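3.2 Sorting cell and object set

The cell was built in the shared workshop at Wirkdale by Ibrahim Eze and one other member, evenings mostly, and it still looks like it. Aluminum rail along the front, arms bolted to it, baskets at the back against the wall. No custom parts on the basket side. Everything the arms have to reach into is cheap household plastic, on purpose, so another workshop can copy it without a parts hunt. Control code is Tunska, our own fork, tagged 2020-07-29. All runs below use that tag.

Objects are thin and floppy: rubber bands, loops, cord. We picked these after the June trials with blocks, which were too easy to tell us much. Thin loops hide. Against a slotted floor the depth reading is close to useless, so the wrist view has to do most of the work in the last bit of the approach. 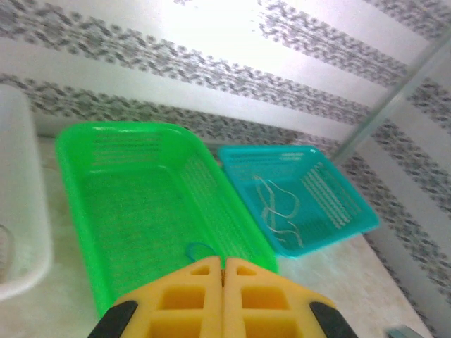 Figure 2. Wrist view, fingers low over the green basket.

Finger geometry mattered more than we planned for. The lattice fingers flex, good for soft contact, bad when a tip catches a slot and the whole basket comes along. First fix was tape under the baskets. Held for a while, then the adhesive crept. Second fix was in software: cap the descent, back off on any sideways load, try again from a slightly differnt angle. That one stayed. We log each back-off as a retry and not as a failure, and the tables in section 4 keep the two apart.

Protocol was 200 attempts per policy, same operator doing all the resets. Bands go down as a loose pile on the bare surface, no attempt to spread them. A pick counts if the band ends up inside the target basket with nothing else dragged in behind it. The hard case is overlap, colors looped over each other near the middle of the surface, where a grasp on a blue one can easily bring a tan one too. Both arms share the back row, so the planner (Ansah) locks a basket while one arm is over it. Crude. Costs time, but we had no collisions after it went in. 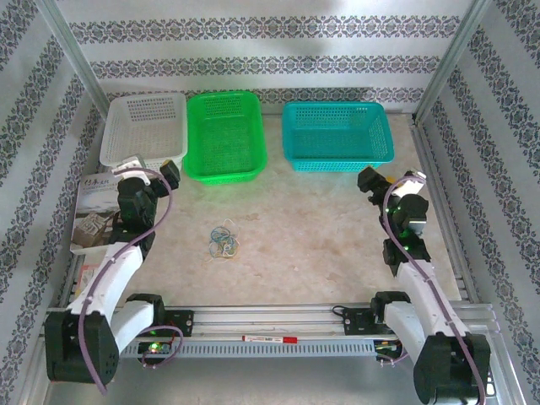
Lighting was not controlled. The Gistness baseline was tuned under a lamp and we ran it without one, which is unfair to it and we say so again in section 5. It got 88 clean picks. Of its misses, 14 were double grasps where the second band fell off on the way to the basket. The damask wallpaper on the back wall was left up during all runs. Segmentation was retrained once with that pattern in the background set and the wieghts were frozen after. We did not test on a plain wall. Basket positions were re-measured by hand at the start of each session, and any drift past the tolerance in 3.1 meant redoing the calibration for both arms before anything was logged.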